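Waltitz Teapots: a data card

Version 3. Maintained by Dima Shboul.

Read this before you download anything. The earlier card made promises that the records didn't keep, and I would sooner lose a few users than have people repeat them.

## What it is

Waltitz is a table of 2,264 records of teapots, one row per pot, with a short text note for each and pictures for many of them. Most rows come from the old Nasrallah sale lists. The rest were typed up from handwritten cards that came with the Ovard shelves when those were broken up. The table says what a pot looks like, how it is built and what somebody once claimed about it. Those are three separate groups of columns and they should stay separate.

The first release advertised 3,000 records. It had fewer than that even then. A good number were the same pot listed twice, once with its lid and once without, and a few were sugar bowls. I took those out. If you have a paper or a project page that still quotes the old number, please fix it.

## What it is good for

- Looking at how shape, spout and handle go together
- Practicing catalog writing
- Checking how sellers use words like "antique" and "rustic" (loosely)

## What it is not good for

- Dating a pot
- Pricing a pot
- Settling whether a pot is cast iron or stoneware
- Anything to do with how well it pours

People write to me about the third one more than all the others put together, so it gets its own section.

## The material column

I don't trust it, and I typed a lot of it.

The Nasrallah lists use "iron" for nearly anything dark and heavy looking. The Ovard cards use "iron style," a phrase that could mean iron, glazed clay made to look like iron, or a wish. When I had the pot in my hands I could tap it, lift it and put a magnet on it. For most rows I never had the pot in my hands. Those rows now say `unconfirmed`, whatever the source said, and the source's wording has moved to `material_claimed`.

Expect to be annoyed by how many rows say `unconfirmed`. A dark, mottled surface with a soft sheen can be glaze or it can be metal, and a picture won't decide it for you. I've been shown side-by-side comparisons by people who were very sure. Half of them were sure in opposite directions about the same pot.

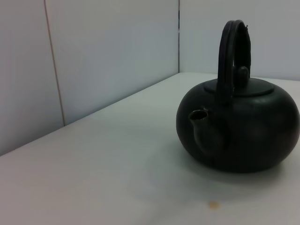

The shape columns are in better condition. `body_form` has a short list of allowed values: round, flattened, pear, straight-sided, other. "Flattened" means clearly wider than tall. Earlier versions split this into "pumpkin," "cushion" and "drum," which sounded helpful and wasn't, as two people going through the same pots agreed so rarely that I stopped asking them to. The old words survive in the notes if you enjoy them.

`handle_type` is either side, back, loop or missing. A loop goes over the top from one part of the shoulder to another. Whether it is a single band, a grooved band or two strands laid together goes in `handle_note`, and only if the person filling in the row could tell. Plenty of blanks there. Please don't read a blank as "single."

`spout_note` is free text. Short, long, stubby, tapered, chipped. There was an attempt to score spouts from one to five for dripping. It was done from pictures. I deleted the column.

`lid_present` is yes, no or unclear. It doesn't mean the lid is the original one. Lids wander. Any dealer who says that every lid on the shelf started life on its own pot is selling you something, possibly a lid.

`knob_form` covers the knob on the lid, with button, ring, figure and other as the allowed values. Most of the disputes here are over whether a small rounded lump is a button or just a lump. It goes in as button.

## Color

Color is recorded in plain words, as seen, with up to two terms in order. "Green, black" means the pot looked mostly green and partly black to the person writing it down. "Black, green" is the same pair the other way around, and I wouldn't build an argument on the difference. Very dark greens are the worst. By a window they are green, under a ceiling bulb they are black, and in the Ovard cards they are "bronze," a word that person seems to have been fond of.

Rims get a separate field, because a lip will often catch a lighter or browner tone than the rest. Some sellers call this wear. Some call it the maker's intention. I have left both words out of the allowed values.

## Use and care claims

The notes repeat what sellers said about use: safe on the stove, made for green tea only, must never be washed with soap, improves with age. Treat all of it as hearsay. The field is called `claimed_use` and the first word was chosen on purpose.

In particular, please don't put a pot on a flame because a row in this table says somebody once did. Some dark pots are lined inside and some are bare, and the outside doesn't tell you. The `interior` column is filled in only where the lid was off and someone looked.

## Known problems

The sources lean hard toward pots that somebody thought would sell. Plain white kitchen pots, the kind most people pour from, hardly appear. If you use Waltitz to say what teapots are like in general, you will end up saying that they are dark, squat and interesting, and that is a statement about dealers.

Sizes are in the table only where the source gave them, and sources disagree on whether the handle counts toward height. I've marked the ones I could sort out. The rest stay as found.

There is a mirror hosted under the name Trula that still carries version 2, doubled rows and all. I don't run it and can't update it. If your copy has a `drip_score` column, that's where it came from.

## Changes in version 3

- Removed repeated records and non-teapots
- Moved seller wording on material into `material_claimed`
- Merged the fancy body names into "flattened"
- Deleted `drip_score`
- Left `interior` blank wherever it had been guessed

The next cleanup is planned for August and will mostly be handle notes. Don't wait for it if version 3 does what you need.

## Corrections

Welcome, with conditions. Say which row, say what is wrong, and say how you know. "It's obviously iron" is not how you know. If you own the pot, a magnet test is worth more than a page of opinion, and so is a look at the underside, where bare clay sometimes shows.

I don't accept makers' names from a resemblance. There are 2,000 characters in the correction form and that has been plenty so far, except for one person who needed the form four times to tell me about a spout.

Shares: 14 | Comments: 6

Get an email when this page changes. Enter your address to subscribe.

We use cookies to remember your settings. Accept | Manage

Contact | © Waltitz | Back to top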